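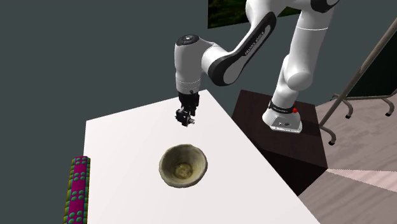
Do you need written rules for a robot arm that only ever runs in simulation?
You do, if more than one person is going to use the results.

I held out on this for ages. Ojo was my own little project, the rules lived in my head, and that was fine until Kerttu Räsänen joined and our numbers stopped matching (we lost most of September to that one!). So now there's a page, and I'm sharing it in case it saves you a fight.

First, a run starts with the gripper empty and clear of the table. Second, random props and odd textures stay in the background, and you don't swap them out because they look ugly. I broke that one twice. Third, write down the seed before you press go. We had 355 runs with no seed at all and I had to toss every one.

Kerttu added a rule for small parts like the car-style bulb: go in by the metal, never squeeze the glass. Sure, simulated glass doesn't cut anyone, but whatever we practice here is what we'll do on hardware, and I'd like good habits in place by then.

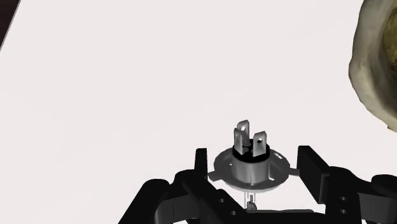

What we still argue about

Speed limits, mostly. Remo Marchetti over at Privitz wants the same cap in simulation as on the real arm. I think that's slow and boring, and he's probably right. We're trying it for 100 runs and then we'll fight about it again.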